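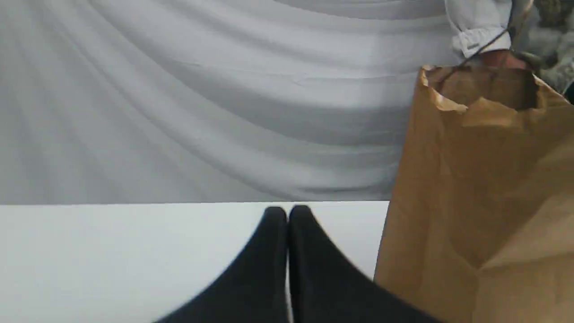
How many times do you have to show a robot the same job before it gets it?
More often than you'd like. For our bag task we recorded 60 demonstrations by remote control before the arm could do it unsupervised, and it still has moods.

SLIDE 2. Why paper bags
Pause for the groan. A paper bag creases, slumps and never has the same mouth two tries in a row. Gus Haddad wanted to start with blocks. Gus was right, but blocks don't get you invited to give talks.
Say: we hang a plain sheet behind the table so the policy has less to get distracted by. The wrist camera still sees past it when the arm swings up — exit sign, corkboard, whoever is standing there in a loud jacket.
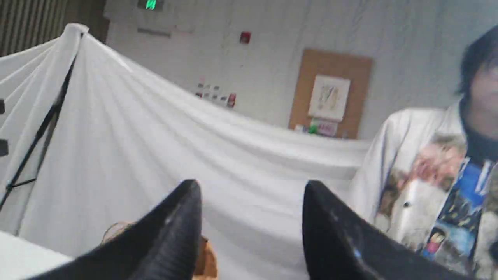

SLIDE 3. By hand or by remote
By hand: you grab the arm and push. You feel the contact, and your elbow ends up in half the footage.
By remote: cleaner video, no feel at all. Lucinda Sorensen crushed 9 bags on her first afternoon and called it calibration.
Mention that Prultis, our recording tool, drops the pauses by default. Turn that off. The pauses are where people are thinking.

SLIDE 4. Questions
If asked about cost, send them to Marisol. If asked when it ships, drink water slowly.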